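Filed under: Teaching Robots

My September of moving a mouse 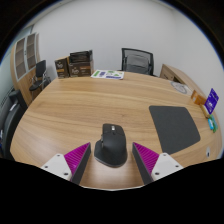
I've been at Ellow for a few weeks now, and when my mother asks what I do all day I tell her I put computer mice on mouse pads. She thinks I'm kidding! But that was most of my September — pick it up, set it on the pad, take it off again, start over, with the hand-held gripper doing what my fingers would normally do.

Sushil Sengar showed me the ropes. My first 40 tries were pretty bad (he kept all of them in a folder, thanks Sushil) because I went in way too fast and closed the fingers before I was lined up. He had me slow down and come in with the same gap on both sides, and to stop fussing at the end. If you wiggle, the robot learns to wiggle.

The other thing I had to get used to is moving stuff between tries. I like a tidy table, so I kept putting the mouse back in the same spot, and Mireille Le Goff would come by and turn it sideways on me. By the end of the month I was doing sets of 30 with a new start every time, and my wrist only complained a little.

We trained on the first 100 good ones and I got to watch the arm try it. It missed, it missed again, and then it picked up the mouse with the exact same little pause I do before I squeeze. I yelled. Next up is markers, which roll, so wish me luck. If anybody wants to take a turn, come find me after lunch — I could use some other hands in the mix.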